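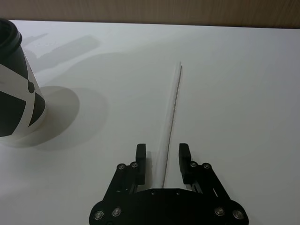

A secondhand housewares sale will take over the ground floor of the Salgado building on Thursday, with 35 tables of cups, tumblers, storage jars and small kitchen goods on offer. Doors open at 4 p.m. and the sale runs until the tables are cleared.

The event is run by Miltine, a reuse shop that has held two similar sales in Nollidow in the past year. The last one drew roughly 30 sellers, and several ran out of drinkware in the first hour.

Black-and-white pieces with bold printed patterns have sold quickly this season, the shop said, and they will have their own table near the entrance. Plain white tableware will be at the back, next to the craft supplies - mostly sticks, dowels and cord sold by the bundle.

Most items will be priced at $2. Larger sets are marked by the seller, and prices can be discussed at the table. Buyers should bring their own bags and newspaper for wrapping.

Sellers who still want a table can sign up at the Miltine counter until noon on the day of the sale. Parking is available behind the building on Naltis Street. Unsold goods must be picked up the same evening.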